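Semple Evening Studio -- Still Life for Beginners
Handout 3: Fruit in a basket

Welcome back, everybody, and thank you for hauling your pads up all those stairs again! We're staying with the plastic fruit a little longer, and I know a few of you are itching for real pears, but plastic holds its color all evening and lets us take our time. Start with the big shapes and their shadows, and please leave the grid of the basket until the fruit behind it feels solid. 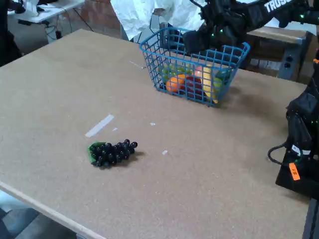
Fig. 1. Dark grapes set apart from the blue basket.

Look at how far the grapes sit from everything else. A dark shape off by itself pulls the eye hard, so if you borrow this arrangement, keep the grapes simple -- one dark mass first, then a few highlights, then the green leaf. The tan of the board can be a single thin wash.

For the second drawing we move in close and look down into the basket, where warm colors crowd together and the banana makes a lovely long curve to hang the others on. Give this one 46 minutes and a soft pencil.

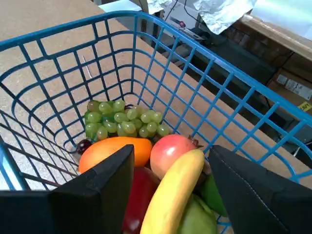 Mayu Fukuda asked whether the pale grapes should be drawn one by one, and said that hers always end up looking like frog eggs.

Draw the outline of the whole bunch, Mayu, then pick out three or four grapes near the light and let the others blur. For next time, read page 31 and bring an eraser you like.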